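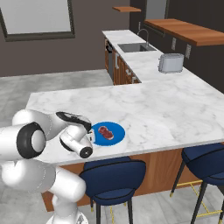
The gripper near the plate in the simulated kitchen.

In October I visited the planning group of Istus, at their office in Bistcombe. I expected a big hall with machines, but most of the work I saw was on screens. Yu-ting Kao received me and showed me Parnell, the software they use for testing arm motions in simulation.

The first task concerned a blue plate with a piece of meat on it. The planner must choose from which side to approach the rim, and it must keep the arm away from the edge of the counter. Ms. Kao told me that they run 3,000 trials each night, with small changes in the position of the plate. In the morning they read only the failed ones. On the day of my visit there were 545, and she was not happy with this number.

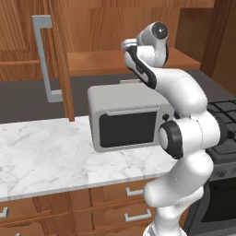
Same kitchen, the arm beside the microwave.

After coffee, Renata Painemal explained the collision checking. An open cabinet door is difficult for them, as the planner has to know its angle before the arm moves up. She let me change the safety margin to 4 centimeters and start the planning again. It needed 10 seconds to answer, and I found this long, but she said that the old version was much slower.

I asked if I could try the tool at home. A trial license is possible, and one must write to the office for it.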